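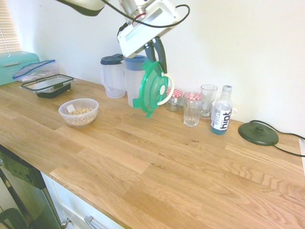
드린로 시장 자릿세, 이제 다시 이야기가 시작되었습니다

루르사이드 동네 소식지 09/06/2020

이웃 여러분, 그동안 안녕하셨는지요. 지난 호를 보내드리고 나서 답장을 참 많이 받았습니다. 텃밭 이야기에도 몇 분이 글을 주셨고 우그우 거리 가로등 이야기도 있었지만, 절반이 넘는 편지가 드린로 시장 자릿세 이야기였어요. 그래서 이번 호는 아예 시장 이야기로 길게 써 보려고 합니다. 제가 원래 말이 좀 긴 사람이라는 건 오래 읽어 주신 분들은 다 아실 테니, 차 한 잔 따라 놓고 천천히 읽어 주세요.

먼저 지난 호를 못 보신 분들을 위해 사정을 조금 되짚어 보겠습니다. 드린로 시장은 루르사이드 구의회가 땅과 지붕을 가지고 있고, 상인들이 해마다 계약을 새로 맺어 자리를 빌려 쓰는 곳입니다. 자릿세는 꽤 오랫동안 그대로였는데, 올봄 의회에서 느닷없이 인상안이 나왔지요. 통보문이 각 자리에 한 장씩 붙었고, 새 요금을 받아들이지 않으면 계약을 이어 가지 않겠다는 문장이 맨 밑에 작게 적혀 있었습니다. 그 작은 문장 때문에 일이 이렇게 커졌다고 저는 생각합니다. 금액도 금액이지만, 수십 년 동안 새벽마다 셔터를 올려 온 분들에게 한마디 의논도 없이 종이 한 장을 붙이고 갔으니 서운할 수밖에요.

상인들은 처음에는 참았습니다. 의회에 편지를 썼고, 답이 없으니 한 번 더 썼습니다. 그래도 답이 없자 주민들에게 서명을 받기 시작했는데, 생선 가게 앞 접이식 탁자 하나에서 시작한 서명이 600명을 넘겼습니다. 우리 동네 크기를 생각하면 저는 정말 놀랐어요! 평소에 시장에 잘 안 가신다는 분들도 일부러 들러 이름을 적고 가셨다고 합니다. 그러면서 상추라도 한 봉지 사 가셨다니, 서명이 장사에도 조금은 보탬이 된 셈이지요.

의회가 내놓은 설명

지난주 의회 공개 회의에 저도 다녀왔습니다. 방청석이 꽉 차서 뒤에 서 있는 분들도 많았고, 창문을 열어도 꽤 더웠습니다. 의장인 스벤 카우라손(Svend Kárason) 씨가 첫머리에 인상안의 배경을 설명했는데, 요지는 시장 지붕이 낡아서 비가 새고 배수로도 손을 봐야 하는데 의회 예산만으로는 감당이 안 된다는 것이었습니다. 이 말 자체에 반대하는 사람은 방청석에도 없었던 것 같아요. 비 오는 날 채소 골목을 걸어 본 분이라면 지붕을 고쳐야 한다는 건 다 아시니까요.

문제는 그다음이었습니다. 상인 한 분이 손을 들고, 그러면 수리비가 얼마고 그중 자릿세로 얼마를 메우려는 것이냐고 물었습니다. 제가 보기엔 아주 당연한 질문이었는데 의장은 견적이 아직 확정되지 않았다고 답했습니다. 방청석이 술렁술렁했지요. 견적도 없는데 인상액은 어떻게 정했느냐는 말이 여기저기서 나왔고, 의장이 조용히 해 달라고 몇 번 부탁해야 했습니다.

그래도 공정하게 적자면, 카우라손 의장이 피하지만은 않았습니다. 통보문을 그런 식으로 붙인 것은 잘못이었다고 분명하게 말했고, 계약을 이어 가지 않겠다는 문장은 철회하겠다고 약속했습니다. “상인들을 내보내려는 뜻은 없었습니다. 그렇게 읽혔다면 의회가 글을 잘못 쓴 것입니다.” 제 수첩에 그대로 받아 적은 말입니다. 저는 이 대목에서 마음이 조금 놓였는데, 제 옆자리 분은 말로는 무슨 약속을 못 하겠느냐며 고개를 저으셨어요. 두 마음이 다 이해가 갑니다.

상인들이 바라는 것

회의가 끝나고 시장 쪽으로 걸어가면서 상인 몇 분과 이야기를 더 나누었습니다. 밖에서 보면 다들 무조건 인상을 반대하는 것 같지만, 들어 보니 생각이 조금씩 다릅니다. 모퉁이에서 콩이며 마른 나물을 파시는 분은 지붕만 제대로 고쳐 준다면 조금 더 낼 수 있다고 하셨고, 옷 수선 자리는 지금 요금도 버거워서 오르는 순간 문을 닫아야 한다고 하셨습니다. 안쪽 골목과 길가 자리는 손님 수가 하늘과 땅 차이인데 왜 똑같은 비율로 올리느냐는 이야기도 여러 번 나왔습니다.

이 자리마다 사정이 다르다는 이야기를 의회에서는 거의 다루지 않았어요. 저도 길가 쪽만 주로 다니다 보니 안쪽 골목이 요즘 그렇게 한산한지 몰랐습니다. 베나노 버스 정류장이 큰길 건너편으로 옮겨 간 뒤로 안쪽을 가로질러 다니던 손님이 뚝 끊겼다고 하더군요. 예전에는 버스에서 내린 분들이 자연스럽게 그 골목을 지나 집으로 갔는데, 지금은 한참 돌아야 하니 굳이 들르지 않게 된다는 겁니다. 정류장을 되돌리는 일은 베나노 측과 따로 의논해야 할 문제이지만, 자릿세를 정할 때 그런 변화를 살피는 것은 의회가 할 수 있는 일이겠지요.

상인들이 의회에 정식으로 낸 요구는 길지 않습니다. 제가 받은 사본을 쉬운 말로 옮겨 적어 봅니다.

수리 견적이 나오기 전까지 자릿세를 지금대로 둘 것.

견적서와 공사 일정을 시장 입구 게시판에 모두 공개할 것.

길가 자리와 안쪽 자리의 요금을 나누어 정할 것.

공사 기간에 장사를 못 하는 날은 자릿세를 받지 않을 것.
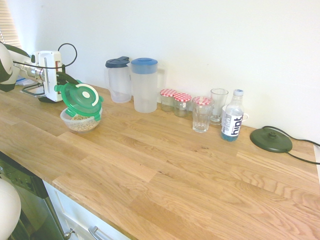 협상은 어떻게 진행되나요

가장 많이 물어보신 부분이라 조금 자세히 적겠습니다. 의회와 상인 대표가 마주 앉는 자리는 일단 2번 열기로 했습니다. 첫 번째에서는 수리 범위와 견적을 놓고 이야기하고, 두 번째에서 자릿세를 다룬다고 합니다. 순서를 이렇게 잡은 것은 상인들 쪽에서 강하게 요구한 결과라고 들었습니다. 돈 이야기부터 시작하면 또 같은 자리에서 맴돌 것 같다고요. 저도 그 순서가 맞다고 봅니다.

상인 대표는 6명입니다. 길가와 안쪽에서 같은 수로 뽑았고, 먹거리와 그 밖의 물건을 파는 분들이 고루 들어가도록 했답니다. 뽑는 과정에서 약간의 실랑이도 있었던 모양인데(시장에서 목소리가 커지는 게 어디 하루이틀 일인가요), 결국은 서로 웃으면서 마무리했다고 합니다.

회의 내용은 그날그날 시장 게시판에 붙이기로 양쪽이 뜻을 모았습니다. 다만 회의 자체를 주민이 방청할 수 있는지는 아직 정해지지 않았어요. 의회는 차분하게 이야기하려면 당사자만 있는 편이 낫다고 하고, 상인들은 문을 열어 두자고 합니다. 제 개인 의견을 말씀드리면, 시장 지붕도 땅도 결국 우리 모두의 것이니 적어도 마지막 회의만큼은 열어 주었으면 좋겠습니다. 이 점은 의회 사무실에 글로 전해 두었고, 답을 받으면 다음 호에 그대로 싣겠습니다.

합의가 잘되면 8월 본회의에 새 요금안이 올라갑니다. 그때까지는 지금 자릿세가 그대로 적용되고, 계약도 예전 조건으로 이어집니다. 혹시 통보문에 적힌 대로 벌써 새 요금을 내신 상인이 계시면 영수증을 꼭 챙겨 두세요. 더 낸 금액은 다음 달 자릿세에서 빼 준다고 의회 담당자가 확인해 주었습니다.

장 보는 우리들은요

자릿세가 오르면 물건값도 오르는 것 아니냐고 걱정하는 편지도 있었습니다. 솔직한 걱정이라고 생각해요. 저도 장바구니를 드는 사람이니까요. 상인들께 여쭤보니 당장 값을 올릴 계획은 없다는 분이 대부분이었지만, 인상안이 원래대로 통과되면 장담할 수 없다고들 하셨습니다. 두부 가게에서는 한 모 값을 올리느니 차라리 쉬는 날을 하루 줄이겠다고 하시던데, 그 말을 듣고 나니 두부를 그냥 두고 올 수가 없어서 두 모를 사 왔습니다. 그날 저녁은 식구들이 모두 두부만 먹었네요.

지붕 공사 동안 시장이 어떻게 되느냐고 물으신 분도 계셨지요. 의회는 골목을 나누어 차례로 공사하는 방법을 살펴보고 있다고 합니다. 시장 전체를 닫는 방법이 돈은 덜 들지만, 그러면 손님들이 다른 데로 가서 돌아오지 않을까 봐 상인들이 몹시 걱정합니다. 우그우 거리 공터에 임시로 자리를 펴는 방법도 이야기되고 있고, 그곳에는 한 번에 약 600명이 다녀가도 괜찮을 만한 넓이가 나온다고 담당자가 설명했습니다. 다만 그늘이 거의 없어서 여름에는 채소가 금방 시들 거예요. 이 부분은 저 말고도 여러 분이 회의에서 말씀하셨으니 의회도 알고 있을 겁니다.

편지로 주신 말씀 몇 가지

지면이 되는 만큼만 옮겨 봅니다. 이름은 싣지 않기로 했어요.

“어머니가 그 시장에서 서른 해 가까이 김을 파셨습니다. 지금은 제가 하고 있고요. 계약을 안 해 준다는 말을 종이로 받아 보니 손이 떨리더군요. 의장이 잘못했다고 말한 건 고맙지만, 글로도 받고 싶습니다.”

“의회만 나쁘다고 쓰지는 말아 주세요. 배수로가 막힌 데에는 우리가 쓰레기를 아무렇게나 버린 탓도 있습니다. 저부터 고치겠습니다.”

“주차 문제도 같이 다뤄 주면 좋겠어요. 짐 실으러 잠깐 세우는 것도 너무 힘듭니다.”

두 번째 편지를 읽고 저도 뜨끔했습니다. 지난 호에서 제가 의회 쪽을 너무 몰아붙였나 싶어 다시 꺼내 읽어 보았는데, 한두 문장은 지금이라면 다르게 썼을 것 같습니다. 특히 의회가 편지를 ‘무시했다’고 쓴 부분은, 나중에 확인해 보니 첫 번째 편지는 담당 부서가 바뀌는 바람에 엉뚱한 책상에 가 있었다고 합니다. 그렇다고 두 번째 편지까지 답이 없었던 것이 괜찮은 일은 아니지만, 사실은 사실대로 바로잡아 둡니다.

의견을 보내시려면

협상 전에 의견을 전하고 싶은 분은 의회 사무실 1층 접수대에 글로 내시거나, 시장 입구 게시판 옆 상자에 넣어 주시면 됩니다. 상자에 넣은 글은 상인 대표들이 먼저 읽고 첫 회의에 가져갑니다. 글씨를 쓰기 불편한 어르신은 생선 가게에 말씀하시면 대신 적어 드린다고 하니, 이웃 어르신들께도 한번 전해 주세요. 자리나 가게 이름을 적어 주시면 어느 골목 이야기인지 알아보기가 훨씬 쉽다고 합니다.

소식지로 보내 주시는 답장도 계속 기다리겠습니다. 답이 늦더라도 다 읽고 있어요. 다음 호에는 첫 회의 결과와 함께, 자리가 모자라 이번에 싣지 못한 우그우 거리 가로등 이야기를 꼭 담겠습니다. 더위에 모두 건강 잘 챙기시고, 시장에서 마주치면 반갑게 인사 나눠요.

루르사이드 동네 소식지 편집자 드림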